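Visit report: Ostside, garment handling cells, January

Vandana Jaiswal

Ostside runs its textile manipulation work on the ground floor of the old Tekach building. I went to see how a site of this size writes and keeps its operating rules. The hardware I left to others. My host was the shift lead, who handed me the cell rulebook at the door and let me keep it through the afternoon. It is 14 pages shorter than the Flakow template it was derived from, and better for it.

Garment cells use domestic surfaces instead of a bench. The rulebook, section 601, requires a padded or upholstered work surface for all folding and flattening tasks and prohibits bare metal within reach of the fingertips. Section 615 covers the garment itself: start state, permitted grasp areas, and when to stop. Printed lettering and numerals may be touched by a closed finger but not used as a grasp point if a seam or panel edge is reachable.
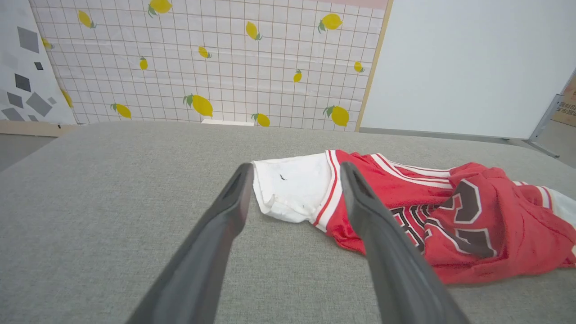 Does a cell have to stop when a garment snags?
The rule at Ostside is that the operator stops the arm first and frees the fabric by hand second. Pulling through a snag is logged as a fault even if the garment is undamaged.

Start states were the part I found most useful. A garment is dropped, not placed, and the operator may not tidy it afterward. Tô, the logging tool, will not open a run until a start state has been entered, and the entry cannot be edited once the arms are enabled. The site retains the last 200 runs per cell for review and archives the rest.

Two-arm work has its own page. One arm may hold while the other waits open, provided the waiting gripper stays clear of the held fabric. Crossing the arms over a garment needs a second person at the stop button. I asked how often that clause is invoked and was told it is rare, although no figure is kept. I would keep one.
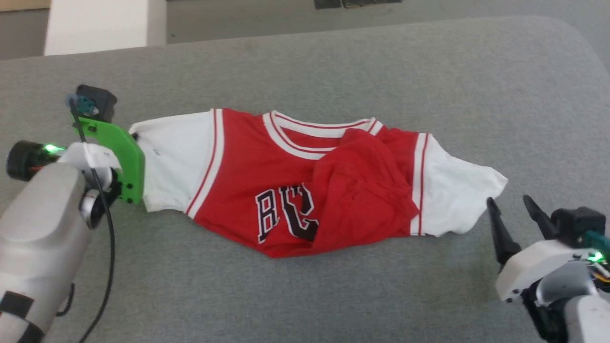

Points to raise with Flakow

Section 601 gives no replacement interval for the padded surface. Ostside replaces its own every 700 runs, a local figure that appears only on a wall sheet.

Section 615 does not define "seam" for striped trim or ribbed necklines. Operators interpret it differently between shifts.

The fault log has one code for both snags and dropped grasps. These should be separated before the next revision.

I returned the rulebook at 4 p.m. A copy of the two-arm page has been requested.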